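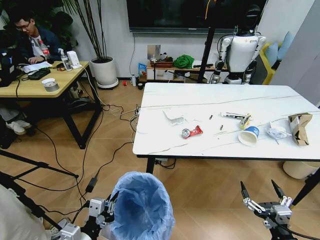 Skonddale Table with Marbled Top, Rectangular

The Skonddale is a general-purpose table for shared offices, break areas and workrooms. The top is white with a faint grey marble veining and a black edge. It is supplied in one finish only. The table is intended for rooms where food, drink and packaging end up on the same surface as the work, and the information on this page deals mainly with clearing and cleaning.

Top surface

The top is sealed on both faces and along the edge. The sealed face does not absorb coffee, tea, cooking oil or water-based ink under normal use. Standing liquid should be wiped up within 60 minutes. Turmeric, beetroot and hair dye can leave a mark if left overnight and are not covered by the warranty.

The veining is printed below the wear layer and cannot be rubbed off with a cloth. It varies from one top to the next. Tables ordered for use side by side should be requested as a matched set at the time of order; we cannot match a later table to one already delivered.

The top is not heatproof. Use a mat under pans, kettles and soldering equipment. Cigarette ends must be fully out before they come into contact with the surface. A lit end will blister the wear layer, and a blister cannot be polished out.

Clearing the top

Typical table litter (snack wrappers, paper cups, used tissues, cigarette ends, torn cardboard packaging) should be lifted off by hand or with a litter picker. Do not sweep it across the top with a board or a ruler. Grit trapped under cardboard is the most frequent cause of fine scratching on returned tops.

Order of work:

1. Stand a lined bin next to the table, open end up, close enough to drop items in without carrying them over the floor.
2. Take cups first. A cup on its side may still hold liquid. Empty it in a sink before it goes in the bag.
3. Take cardboard and put it aside for recycling if clean and dry. Fold it inwards so that loose fibres stay inside.
4. Take wrappers and tissues. Foil-ended wrappers have stiff corners and should be picked up, not dragged.
5. Take cigarette ends last, wearing a glove. Check that they are cold. Ash is wiped up with a damp cloth, never a dry one.
6. Wipe the whole top with a damp cloth and a drop of washing-up liquid, then dry it.

Small white items can be missed against the white top, particularly tissue and slim tubes. Look along the surface from the short end before wiping.

Bins and liners

Any round or square bin may be used. For a floor-standing bin beside this table we recommend one with its rim lower than the tabletop, so that items can be dropped in from the edge. The liner should be folded well over the rim. A coloured liner, such as light blue, makes it easier to check whether general waste and recycling have been kept apart where two bins are in use.

The Ogura liner ring (sold separately) grips the bag under the rim and fits most round bins. It is not suitable for pedal bins.

Cleaning products

Suitable: washing-up liquid in warm water, neutral spray cleaner, white vinegar diluted with water.

Not suitable: scouring powder, wire wool, bleach, acetone, furniture wax. Wax leaves a film which holds dust and dulls the veining.

Adhesive from labels and tape can be softened with a little vegetable oil on a cloth. Leave it for 5 minutes, wipe off, then wash the area with soapy water.

Floor and cables

The table may stand on wood, wood-effect, tile or short-pile carpet. Fit the felt pads supplied when using it on a wood floor. Where a power strip is kept under the table, place it clear of the legs and away from the side where drinks are set down. Cables should not pass beneath a leg. Switch off and move the strip before mopping.

Delivery and warranty

Product code 104. Supplied flat, with fixings and a set of felt pads. Assembly requires 2 people. The warranty covers lifting of the edge and separation of the wear layer. It does not cover scratches, burns or damage from unsuitable cleaners. Orders placed on a Sunday are processed the next working day.

Related items

Ogura liner ring, round
Clemirura litter picker, short handle
Jisari edge repair stick, black
Skonddale felt pads, replacement set
Clemirura neutral spray cleaner, refill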